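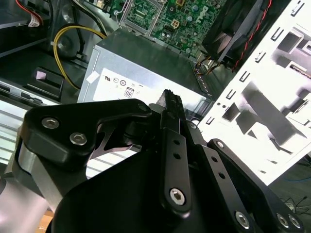
The Cinent maintainers replied that a stall is a stall and we should have filed it under timeouts. We filed it under faults.

Konport teardown logs, fault subset

1725 attempts at desktop PC disassembly, 34 flagged. In 8 of those the gripper kept closing after the force limit tripped — a bold reading of the word "limit". Ursu firmware before the November build is affected.

Known gaps: 4 flagged runs have no wrist video.

Licence: see Pirkurance terms. Keep the e-stop within reach.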